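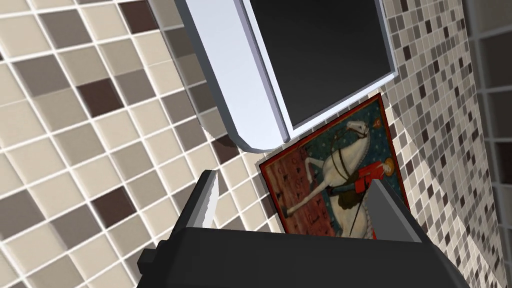

FROM THE WATER DESK

The Dreneslow household water survey is back, and so are the pitchers. When we asked members last spring what stands between them and their tap water, the most popular answer was a filter pitcher in the fridge door. The second most popular was "the fridge." Several people listed a filter they could not name, installed by a previous owner, under a sink they would prefer not to look under.

Ileana Husar has read every reply and has a few notes.

First, the cartridge has a date. It is usually on a sticker, and the sticker is usually still in the box. The under-sink units most of you bought through the Lanier group order are rated for 700 gallons, and one reply came from a member who has been on the same cartridge for 19 months with a family of five and a teenager who showers like a car wash. (The shower isn't on the filter, but Ileana wanted it mentioned.)

Second, carbon is not magic. It does a decent job on chlorine taste and does nothing much for hardness, so if your kettle looks like a cave, a new carbon cartridge will give you a better-tasting cave.

Third, a cheap dissolved solids meter won't tell you if your water is safe. It tells you there are minerals in it. Keyvan Taheri tested his well on Pîrvu Road and got 102, tested a bottle of fancy spring water and got a good deal more, and has been unbearable at dinner ever since.
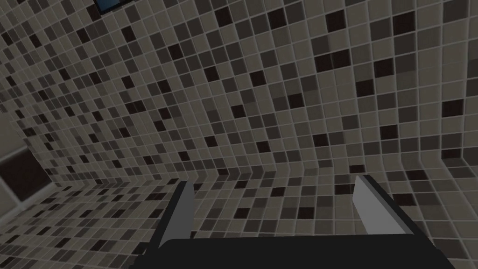 If you are on a private well, what you want is a lab test for bacteria and nitrates, once a year and again after any flooding. We have 13 sample kits left from the August batch. Pick one up at the Trudeck counter before noon, fill it in the morning, and bring it back the same day. Please use the bottle in the kit — we have received a jam jar, and it still had opinions about strawberries.

Results go to you by mail. Keyvan's will presumably be framed.

2 comments | 6 shares

Dreneslow Well & Tap Newsletter | Contact the editor | Back to top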